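Nedberg Games Sends Its New Slot, Asach, Out the Door This June

Hi, I'm Gwenllian Owen, and I run the slots side at Nedberg. My colleagues have let me write this release myself, so expect fewer buzzwords and more rambling (sorry to our PR folks in advance!).

Asach is our new video slot and it goes live in June at every online casino that carries our games. It's set in a mountain tea market that I made up on a long train ride, complete with lantern sellers, a grumpy goat and a tea master called Seo who hands out the wilds. You get five reels, three rows and 16 paylines, and you can play from a phone, a tablet or a regular computer without downloading anything.

The top prize is 1067 times your bet. I know there are games out there shouting much bigger numbers, and I've played plenty of them, but I wanted something where the bonus round shows up often enough that you remember what it looks like. We went back and forth on this for months and I'm really happy with where we landed. 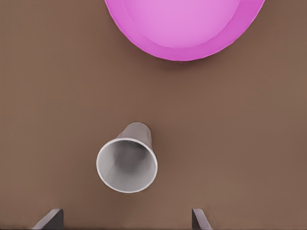

The bonus round is called Linon's Table, after the old lady who runs the market's back room. Land three teapot symbols and you're taken there for nine free spins, with a multiplier that goes up every time the goat appears. The low-paying symbols come from the table too, and I fought hard for those – I was so tired of seeing the same old card suits! Think of a big pink bowl with a darker rim, or a plain white paper cup tipped over on its side on a brown tabletop, and you've got the mood I was after: everyday stuff, a bit messy, somebody's tea break. The high payers are fancier, with Seo at the very top.

We tested 79 versions of the sound before we settled on one. The winner is mostly a hand drum and a kettle, and yes, you can turn the music off and keep the reel sounds, which players of our last game asked for again and again. Bets can be changed between any 2 spins, and the paytable is now one tap away from the main screen instead of hiding three menus deep.

Casino partners can get the demo build, the full rules and the art pack from their Nedberg account manager right now. Reviewers, please write to our press desk and we'll set you up with a free-play link ahead of launch. I'm doing calls most mornings from 10 a.m. and I love talking about this game, so bring all your questions about the goat.

Asach is for adults of legal gambling age only. Set yourself a limit before you start, and please stop when it stops being fun.

Press contact: Gwenllian Owen, Nedberg press desk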